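Saarela greengrocer launches Sorkden, a lend-a-basket scheme for loose fruit

Hello from Nernine! I'm Hanne Kokkonen, I run the fruit side of the shop, and I've been itching to tell you about Sorkden. It starts in August and it's very simple – you borrow a basket from us, fill it with whatever loose fruit you fancy, carry it home and bring it back when you're next passing.

We got the idea from watching people juggle avocados at the till. Paper bags split, and the net ones are fiddly, and half our regulars come in without a bag of any sort (I do it myself in other shops). A basket with a proper handle over the top sorts all of that out, and you can see what you've picked through the sides. 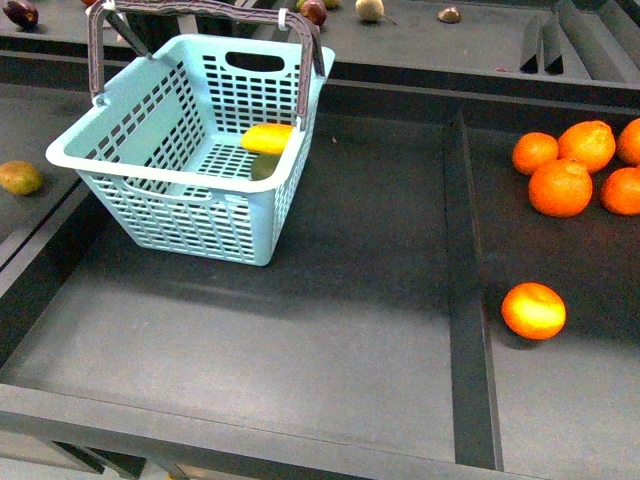

We ran a trial over the spring with 2 of our branches, and customers took baskets home 3,935 times. I had to read that figure twice! Most of them came back the same week, a few came back with thank-you notes in, and one came back full of rhubarb from somebody's allotment, which was lovely.

The deposit is 3 euros per basket and you get it back whenever you like. There's no card to fill in and no app. Oranges, lemons, mangoes and the rest are priced by weight as usual, and we take the basket off the scales reading for you.

My colleague Raimo Valtonen looks after the returns. "I was the grumpy one about this," he says. "I thought we'd be chasing baskets all over Saarela. I've had to ring two people, and both of them were already on their way."

He rinses every basket that comes back and stands it out to drain before it goes on the stack by the door. The open sides make that a quick job – a good shake and most of the water's gone. 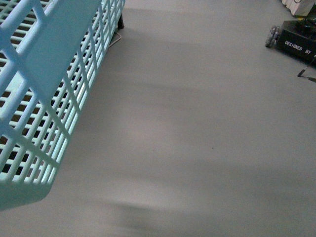

Light blue plastic basket with slatted sides, Sorkden scheme, Nernine.

If you'd like to write about Sorkden, or just come and try a basket, pop in any morning after nine and ask for me. I'll find you a decent orange.

Recent news from Nernine
Illilance pears back on the shelves
Longer opening hours in August
Marmalade morning: what to bring
Loose fruit price list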